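Do Remote Batteries Really Need Changing Twice a Year?

The residents' bulletin in June carried a tip that I have now heard repeated in the laundry room, the elevator and at Parveen Patwary's birthday lunch: change the batteries in every remote in your home twice a year, whether they need it or not. Dilani Gamage asked me to write something in favor of it. I said I'd write something.

I can't find much in favor of it. A remote control sips power. The one for my bedroom fan at Flescombe has had the same pair in it for 22 months and still works from the hallway. If I had followed the tip I would have thrown out three good sets by now. Multiply that by the 40 apartments in our building and somebody is selling a lot of batteries.

What the tip leaves out is the part people really struggle with, and that's getting the old ones out. The springs are stiff, the slots are deep, and fingernails aren't much help. So out comes the screwdriver.
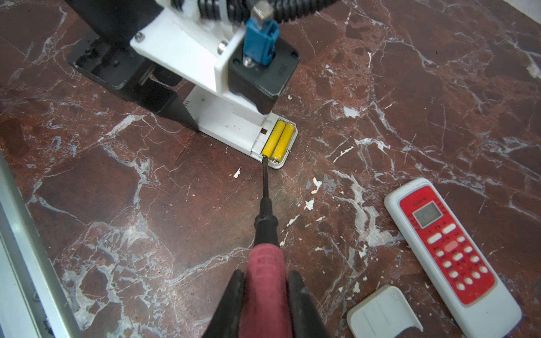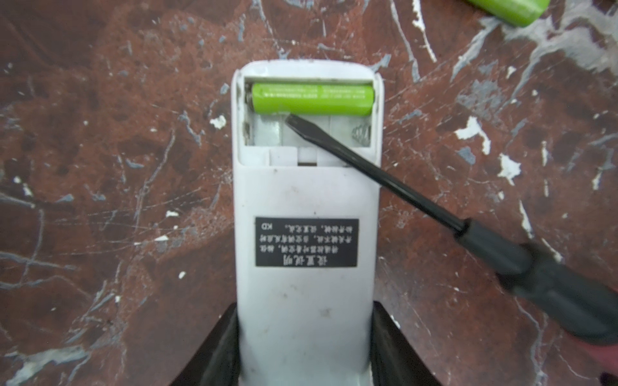 I have mixed feelings about the screwdriver. Moushumi Sikder swears by it and says she has never hurt a remote yet. Fine, but "yet" is doing some work in that sentence. A flat blade can bend a spring, and a bent spring gives you a remote that works only when you squeeze it. It can also nick the wrapper on the battery, and I wouldn't put a nicked one back in anything.

If you must use a blade, go in at the spring end, push the battery back against the coil, and let it ride up. Don't lever against the thin plastic ridge between the slots. Better still, try a wooden chopstick or a loop of ribbon first. Yufang Yao lays a ribbon under both batteries when she puts new ones in and leaves a short tail, which I thought was fussy until I tried it. The cover still closes, mostly.

I'm also not convinced by the advice to buy the "long life" kind for remotes. Maybe they do last longer. Who among us has kept records? Buy ordinary ones, put in two of the same kind at the same time, and check that the plus and minus ends match the marks. If there is white crust on the contacts, that is a good reason to change them right away, and the only one I'd accept apart from the remote not working.

Anjana Sikder has offered to keep a jar for dead batteries by the mailboxes. I do support this, provided someone takes it to the drop-off when it is full. The last jar sat there so long that people began putting buttons in it. Tape over the ends before you drop yours in, please, and keep the good ones at home where they belong.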